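Blue plastic clips on expansion slots -- do they actually hold a graphics card?

Posted by Maricruz Bautista

I bought a used Salard workstation for layout work and I'm putting a graphics card in it this week. The back of the case has blue plastic clips over the slots, and there's a small metal screw next to each one. The seller says the clip is all you need and the screws are "just for shipping." I have my doubts. A bit of plastic is supposed to hold a card in place for years? The machine has to ride 50 miles in the back of a car in December, too.

I'd also like to know if I should take out the slot covers I'm not using. He claims it runs cooler that way. He also claimed the fan was silent, so you see my problem. 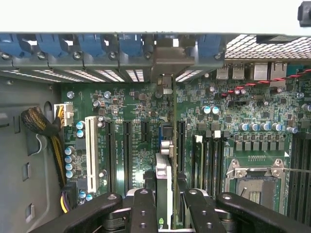
The manual I found online is for the Salard 683 and the drawings don't match what I have. Screws, clips or both?

Virkach
Both. It takes a minute. Lay the case on its side, push the card down until it sits evenly in the slot, and check that the metal bracket is flat against the rear wall before you fasten anything. If you have to force the bracket over to meet the screw hole, the card isn't seated, and tightening the screw won't fix that. Snug is enough.

I wouldn't put much stock in "just for shipping." I've looked after 12 of these office towers and never found anything from a manufacturer that says so. Maybe the clip would do fine by itself under a desk. In a car I'd want the screw in.

Leave the covers on. They're perforated, so air gets through already, and a big open hole can pull air away from the parts that need it. If someone tells you it dropped their temperatures, ask what they measured with.

Zamudio
clips are fine, mine never moved. you're overthinking it

Platen
"Never moved" in a tower that never left the desk, I'm guessing. Use the screw. And see if your card needs its own power cable before you close the lid -- some do, some don't, and the seller doesn't sound like the person to ask.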